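I have now spent two evenings being talked into teaching a robot by hand, and I'm still not sure what I taught it.

The pitch, from my friend Jomar Salazar, goes like this. You don't program the arm. You hold a controller, you steer the gripper through a chore yourself, and you do it again until there are enough recordings for the thing to work out the pattern. He makes it sound like raising a puppy. Nustum, the small outfit he works for, wants 158 recordings of one kitchen chore before they even try to train anything. The chore is to take a mug and hang it on a stand. My nephew could do it at two.

I did 55 of them. The first seven were garbage and Jomar threw them out, which I thought was interesting. If the robot learns from what people do, and the bad tries get tossed, when does it find out what a bad try looks like? He said they keep some of the recoveries. I asked how many and he went to get coffee. 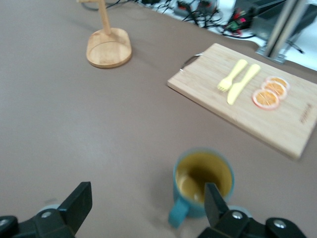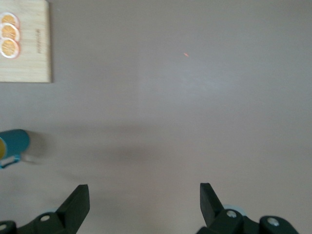
What bothers me most is how much of the skill stays in my head. I know a mug on its side needs a different approach from one standing up, and I know it before I touch the stick. The recording gets the camera views and where the arm went. It doesn't get me thinking "nope, come at it from the handle." Maysoun Majali, who trained on the same setup before me, says that's fine and the model picks it up from the motion. Maybe. She also told me my motions were too jerky and that she could pick my recordings out of a pile. So is it learning to hang up a mug, or is it learning to be me, bad wrist and all?

Then there's the claim that it will carry over. Teach it one mug and it'll handle your mugs, in your kitchen, with the breakfast stuff all over the place. I asked to see that. What I got was a video from May of an arm at Cadholm doing the same chore with a different mug, on a table a lot like ours, played at double speed. I asked for normal speed and it was a long watch.

I don't think anybody is lying to me. Steering the arm was fun once my thumbs caught on, and I can see how this beats typing in positions all day. But I've heard "it just needs more data" from three people now and none of them would name a number that would make them quit.

Jomar wants me back for the next batch. I told him I'd come if I get to pick the mug.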